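Resizing the swap file on the Gulville box
Print | E-mail

The old desktop I use for backups (Gulville, named after the town where I bought it) started killing the nightly job again on Monday.
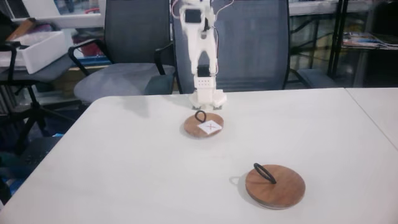 The log had the usual message from the kernel, out of memory, and then the process ID of the compression step. The machine has 2 GB of RAM and had a swap file of 400 MB, a size I picked when the backup set was much smaller. It now includes the whole Iltasdale photo folder, and the compressor keeps a large dictionary in memory while it runs.

I considered turning the compression level down. That works, but the archive no longer fits on the smaller of the two external drives. More RAM is out, as both slots are full and the board won't take larger modules. That left swap.

The steps were short. Turn off the existing swap file, delete it, create a new one, set the permissions so only root can read it, format it as swap, turn it back on. I made the first one 1000 MB and ran the job by hand. It got through the documents and mail, then died in the photos at nearly the same file as before. The second was 2000 MB and the job finished.

Two notes for anyone doing the same:

Write the file out in full with dd. The faster method left holes in the file on my file system, and swapon refused it with a message that didn't mention holes.

Check fstab before rebooting. Mine still pointed to the old path, in a directory I had since removed, and the boot sat waiting for it until the timeout ran out.

Swappiness is still at the default. I tried a lower value for one run and saw no difference in the time taken, so I put it back. The disk is a spinning one and it is noisy while the compressor is working, but the job starts at 2 a.m. and the machine is in the hall closet.

The restore test is still to do. I plan to unpack the archive to the spare drive and compare checksums against the originals, starting with the mail, then the photos. If the checksums match I'll delete the uncompressed copy that has been filling up the first drive since July.

Print | E-mail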